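Rails app: migration runs fine locally, times out on deploy
Posted in Ruby & Rails > Databases
Tags: migrations, postgres, deploy
Viewed 1333 times

Skimik

I have a small Rails app called Sekano that keeps sign-ups for a monthly meetup. I want to add a column to the attendees table and fill it in for the rows already there. On my laptop the migration finishes in a few seconds. On the server the deploy script kills it every time and the site won't respond while it's running.

The migration does three things. It adds a string column called region, then it goes through Attendee.all.each and saves each record with a value worked out from the zip code, and then it adds an index on the new column. All of it is in one "change" method.

The deploy script gives up after 360 seconds. I tried raising the limit but then people couldn't sign up the whole time, so I stopped it. Postgres on both ends, same major version. The server has a lot more rows than my local copy, which I made from an old dump.

Is there a setting I'm missing, or do I have to take the site down on Saturday and just let it run?

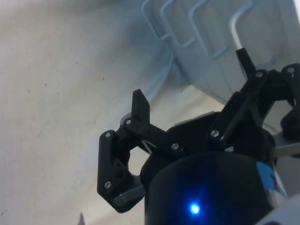 Mudow

Don't take the site down. Your problem is that everything is in one migration. Rails wraps a migration in a transaction on Postgres, so the lock you take when adding the column is held until the last record is saved and the index is built. Adding the column by itself is quick. It's the looping afterward that hurts, and everybody else waits behind it.

Split it in three:

First migration, only add_column :attendees, :region, :string. Deploy that.

Then fill in the values from a rake task, outside of any migration. Use find_each so you aren't loading the whole table at once, and use update_columns if you don't need the callbacks. Check your model before you decide. If you have an after_save that sends mail, you really don't want it going off for every old record.

Last migration, put disable_ddl_transaction! at the top of the class and then

add_index :attendees, :region, algorithm: :concurrently

The index takes longer to build that way but people can keep writing to the table. If it fails partway it leaves an invalid index behind. Drop that one and run it again.

Also, new sign-ups need to set region themselves before you run the task, or you'll have gaps.

Luangrath

I had the same thing and just ran the SQL by hand in psql. Took 29 seconds. Then I put the version number in schema_migrations so Rails would think it was done. Works fine.

Mudow

That will work, but schema.rb won't have the column unless you dump it again, and the next person who sets up the app from the repo gets a table without it. I'd keep the migrations.

If the zip code lookup can be written as SQL, though, a plain UPDATE with a join inside the rake task is much faster than going record by record. Do it in ranges of ids so no single statement runs too long.

Skimik

Thanks both. Splitting it up did it. The first migration was done before I could switch windows, and the rake task ran in the background with the site up. There was an after_save on the model - a welcome email - so I'm glad I looked.

One thing for anyone who finds this later: my first try at the concurrent index failed with "cannot run inside a transaction block". I had put disable_ddl_transaction! inside the change method. It goes in the class body, above it.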